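Packaging and the Corner Store: Notes for Session 5
Small Shop Management, April 2025

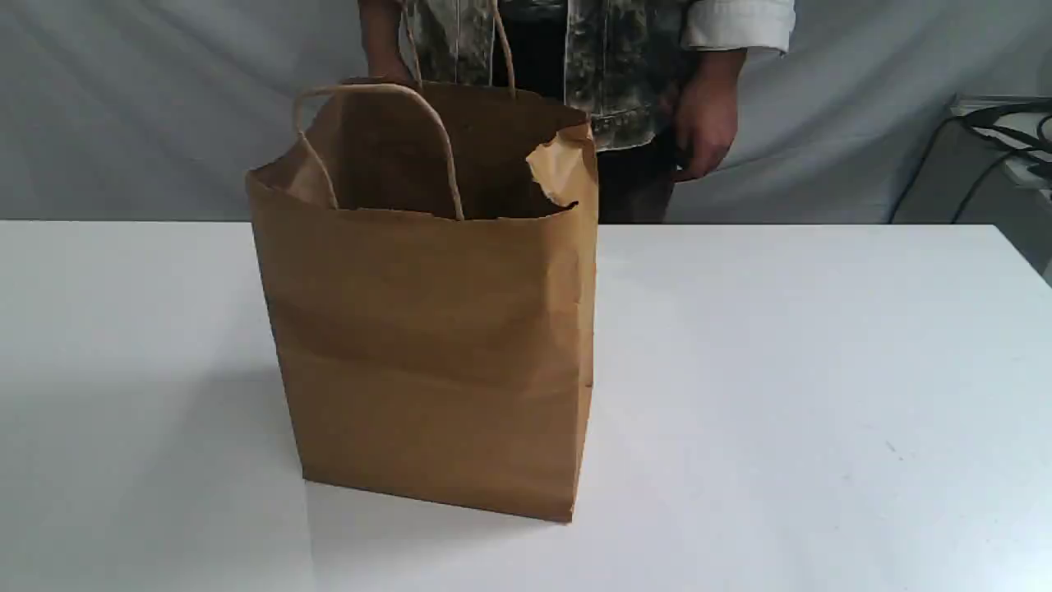

Desta asked after last session whether a store should charge for bags at all, or just bury the cost in the prices and keep everybody happy at the register. Asuka answered before I could and said her customers would far sooner pay a dime they can see than wonder why the bread went up. I've been chewing on that all week, so I've moved things around and we're starting with bags. Pricing the deli case gets pushed back, sorry to those of you who read ahead!

What a bag costs you

Most owners I talk to know what they pay for a case of bags and stop there. Fine, but the case price is only part of it. You also have freight, the shelf space the cases take up in back, and the double-bagging. Oh, the double-bagging. When I ran the store on Chala Street I had a cashier who doubled everything, including greeting cards, and I didn't catch on until I sat down with the invoices one August.

So let's do it with real numbers. In one ordinary week we rang up 1082 sales and went through 700 bags. I had assumed nearly everyone took one. They didn't, and a good chunk of those 700 were second bags. When I went through the tally sheet, 164 of them had gone out as doubles. Take those away and you get 536 bags that were doing a job by themselves or as the first layer, spread over 1082 sales. Call it one bag for every two customers.

Try this with your own store before next session. You need a tally sheet taped by the register and one full week. Please don't pick a holiday week (Robel, I'm looking at you). Write down:

Bags handed out, by size
Bags used as doubles
Sales rung up with no bag
Bags thrown out torn or wet

Charge, bury, or give back

There are three ways to go, and first check what your city or state says, as some places have already made the choice for you and a few tell you exactly how it has to look on the receipt.

Charging at the register is the cleanest for your books. The bag is an item, it has a price, it shows up in the weekly report. The trouble is the conversation. You'll have it over and over for the first month, and your cashiers will have it more than you do, so give them one short sentence to say and let them stop there.

Burying it is easy and quiet. It also means the lady who brings her own tote is paying for the guy who wants three. That may not bother you. It bothered me a little.

Giving back is the nickel-off-if-you-bring-your-own plan. I like it, customers like it, and in my experience it changes habits less than a charge does. People seem to notice losing a dime much faster than they notice getting a nickel. We'll come back to that when we do pricing, it's the same thing that makes "was / now" tags work.

Ordering without tying up your cash

Suppliers love to quote you the big quantity. Nisix and Baner both have price breaks, and both reps will walk you right up to the next one if you let them. Before you say yes, work out how many weeks the order covers. My rule is eight weeks, ten if the storeroom is dry and I'm in a good mood. Past that you've put your money in a stack of paper and can't buy milk with it.

Ebise's store is a good one to think about. She gets through around 254 bags a week, so an eight-week order is a bit over 2,000. Her rep wanted her to take 5,000. Work out how many weeks that is and be ready to tell us what you'd have said to him.

For next time

Bring your tally sheet, even if it's messy, and your last two packaging invoices. Read the Flavach chapter on shrink, but skip the part on warehouse clubs. Bethel Gebru has the spare copies if you missed the handout. And bring a calculator, the one on your phone is fine.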